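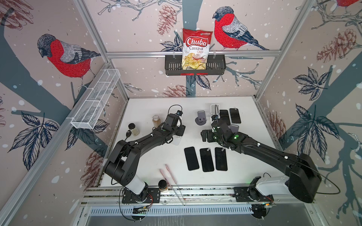

Phones and spice jars sharing the white table, with the bullfinch wallpaper behind.

I bought the Pletudell phone stand in November because I was tired of propping my phone against a jar of turmeric every time I wanted to follow a recipe. It's a little white thing that grips the phone by the bottom edge, and I've been using it pretty much daily ever since. So, time for a proper review!

First off, it's small. My old Bakos stand was a big heavy slab that ate up half my counter (and slid around anyway). This one tucks in between the spices and I forget it's there until I need it. It weighs 67 grams on my kitchen scale, so you can toss it in a bag too.

The bottom tabs are what sold me. They hold the phone at the base and leave the whole screen clear, so I can scroll with a knuckle when my fingers are covered in flour. I've tried it with three different phones and they all fit bare. My friend Tove Kragh has one of those chunky rubber cases and hers would NOT go in – she had to peel the case off first, and she was not thrilled about it.
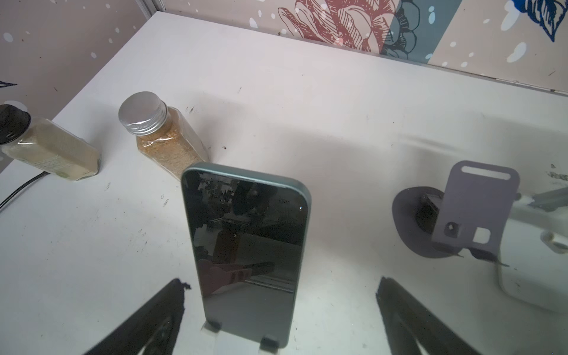

Green phone upright in the white stand, spice jars lying behind it.

A couple of gripes. White shows everything, and if you cook with anything orange you'll be wiping it down a lot. Also, because it only holds the bottom, a hard poke near the top of the screen makes mine rock a bit. Fine for reading, kind of annoying for typing. And there's no way to change the angle, so if you're tall you may end up hunching over your soup like I do.

I did look at the Merotness one, which folds, but the hinge on the store sample already felt floppy and it cost more. I'd buy the Pletudell again – I'm probably getting a second one for my nightstand.

Four stars from me. Make it in dark gray and I'll give you the fifth!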